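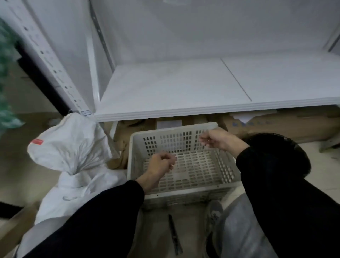
I finished rereading the Brarley books in September, all 8 of them, and I have been trying since then to work out why the fourth one annoyed me so much at nineteen and hardly at all now.

For anyone who hasn't met them, they are novels by Liette Gauthier set in a river town called Brarley, where the same three families fall out over land, a ferry and a will. You can read them in any order, or so the back covers say. I wouldn't. The second one gives away who burned the boathouse, and the first is mostly about that.

The fourth is The Sornis Road. It is 381 pages long in my copy and the first 23 are a letter from a man we never meet again. When I was a student I took this as the author showing off. I skipped it, went straight to the ferry inquest, and then complained to Akinyi that the ending made no sense. She told me to go back and read the letter. I didn't.

This time I did. The letter mentions the debt, the brother in Ross and the false name, and once you know those the inquest reads quite differently. The clerk is lying from his first answer. I had him down as the only decent person in the book.

I still think the middle is too long. There is a chapter on drainage that could go, and the wedding is told twice, by two cousins who noticed much the same things. Gauthier is better when she has people in a room who want something from each other -- the kitchen argument in book six is the best thing in the series and it lasts four pages.

My copy is the 2000 paperback with the green spine. The later reprint drops the map, which is a pity, as Avthorpe is upstream of the town and half the plot depends on it.

Vernon Penner asked in the comments last month whether to start with the short stories. I'd leave them until after book five. Two of them are about the clerk's daughter and they will mean very little before that. The one about the eel trap is fine at any time.

I have started on Mervin Robichaud's lighthouse novel now. Sixty pages in and still no lighthouse.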